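Home | News | Facilities | Newsletter Archive | Contact

Print this page | E-mail this article

Wolbridge Memory Cell Returns to Regular Service

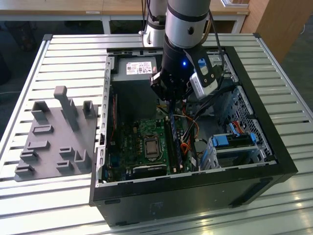
The arm over an open desktop tower at the Wolbridge cell, with the gray fixture plate at left.

The Equipment Services group has completed the August maintenance period on the computer disassembly cell at Wolbridge. The cell is again available to approved projects during regular hours. This item sets out the work that was carried out, the changes that affect users, and the routine checks that now apply.

The cell is used to develop methods for removing and replacing memory modules in retired desktop computers. Towers are supplied through the Prevlow equipment return program and are presented to the arm lying on their sides, with the side panel off. The memory slots are narrow and the space between the power supply, the drive cage and the wiring is limited, so small errors in the position of the arm have a large effect on the results. In the months before the maintenance period, users had reported that the gripper was arriving slightly to one side of the slots. The error was small at the start of a shift and larger by the end of it.

Staff traced the greater part of the error to the wrist. The screws holding the camera module to the side of the gripper had loosened, and the module had turned by a small amount. The screws were replaced and set with thread-locking compound, and the camera was then calibrated again from the beginning. The earlier calibration files have been withdrawn. Projects that kept local copies are asked to delete them.

The camera cable was also replaced. The old cable had been tied too tightly near the wrist and showed wear to its outer cover. The new cable follows the arm with a longer free section, and users should not add ties or tape to it. If the cable touches the case during a run, the run should be stopped and the tower moved.

The gripper fingers were removed, cleaned and inspected. One pair was found to be worn at the tips and was discarded. Replacement fingers are made to the Nurmi pattern already in use, and three spare pairs are now kept in the cabinet at the cell. Finger changes may be made by any user who has completed the cell introduction, but the gripper must be closed once on the test block and its zero position confirmed before work begins.

The printed fixture plate remains in use beside the tower. It was checked for flatness, and its position on the slatted table was marked so that it can be returned to the same place after cleaning. Users are reminded that the slotted blocks are not to be used for storing screws, adapters or personal items. Material left in the slots has caused two stoppages this year.

After the repairs, the group ran a series of 248 approach movements to the memory slots, using several models of tower. The arm was stopped above the slot each time and its position compared with the reference. In all but 11 cases the result was within the permitted limit. The 11 exceptions were all recorded on one model of tower, whose case did not sit level on the table. A leveling shim has been made for that model and is to be used whenever it is loaded.

The following checks apply at the start of each session:

1. Confirm that the arm is in the parked position and that the emergency stop has been tested.
2. Check by hand that the camera module does not move on its mount.
3. Inspect the cable along its full length.
4. Disconnect the tower from all power before it is placed on the table, and move loose wires clear of the memory slots.
5. Run the short calibration check and enter the result in the log.

A session may not begin if any check fails. The fault should be entered in the log and reported to the equipment desk, which is open until 3 p.m. Faults reported after that time will be reviewed the next working morning. Users should not tighten or adjust the camera mount themselves, as any movement of the mount requires a full calibration.

The Pivisside cell, which uses an earlier version of the same mount, will receive the new screws and cable during its own maintenance period. Bookings at Pivisside are not affected until further notice. Requests for time at Wolbridge should be made on the usual form.

Print this page | E-mail this article

Reader Comments (4)

benchnotes
Will the new calibration files be placed in the shared folder, or should we ask the desk for them?

Equipment Services
They are in the shared folder under the cell name. Please use the August set only.

m_tower
We had the drifting problem for weeks and blamed our own code. Glad to see it fixed. Is the leveling shim kept with the spare fingers?

Equipment Services
Yes, same cabinet, lower shelf. Please return it after use.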